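Home | News | Around Town | Food | Events | Classifieds

Kititz Street laundry room opens a toy wash on Friday evenings

Reading time: 3 minutes

Print this story | E-mail this story

Anyone who has ever tried to get a well-loved stuffed animal away from a four-year-old long enough to wash it will be glad to hear what the neighborhood laundry room on Kititz Street has planned for the spring. Starting in April, Friday evenings there will be set aside for soft toys, and only soft toys, so that bears, rabbits and the rest can have a turn in the machines without sharing them with anybody's work pants.

The idea grew out of the winter toy drive at the Krishnan Family Center, which brought in 186 stuffed animals (a record for the center, and a very cheerful sight piled up in the front hall). Most were in lovely shape but had spent a good while in attics and under beds, and the center wanted every one of them freshened up before it went to a new home. The laundry room offered its machines, the toys went over in bags, and while they were being washed, parents kept stopping at the door to ask whether they could bring in one from home. Enough of them asked that the room decided to make a regular evening of it.

Doors open at 5 p.m. A wash costs $3, soap included, and each family may bring two toys per visit. Things can get busy near suppertime, so the early part of the evening is the better bet if you have little ones along. Children are very welcome to stay, and there will be a story corner at the back, with books on loan from the Plarnelov Library, for those who find the waiting hard.

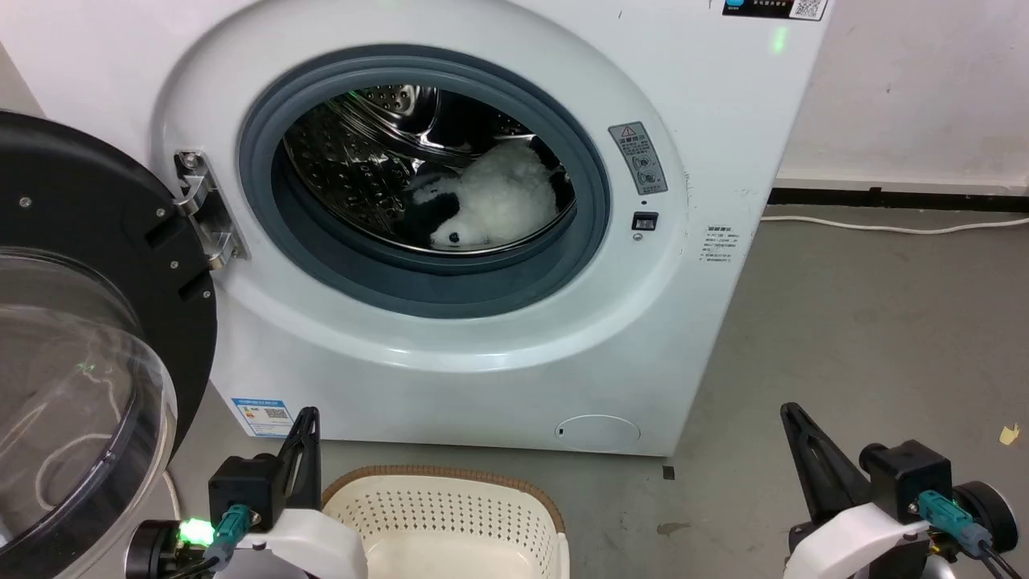 Page last changed: Friday, 4:40 p.m.

The fluffy black-and-white fellow in the drum is the kind of guest the evening is meant for. Toys like that do best on a cool, gentle cycle with a small amount of mild soap, and the laundry room asks families to look over the seams at home first and put in a stitch or two where the stuffing is starting to show. Anything with a music box or a battery pack should stay home, unless the works can be taken out, and very old toys stuffed with straw or sawdust are happier with a damp cloth and a soft brush.

Drying takes patience. Toys can be hung on the lines in the side room overnight and picked up Saturday morning, or carried home in a towel by children who can't bear to sleep without them, and we suspect there will be plenty of those! Name tags and safety pins will be on the counter.

The laundry room is next door to Erilov Bakery, with parking behind the building. No sign-up is needed.

Print this story | E-mail this story

Back to News | Next story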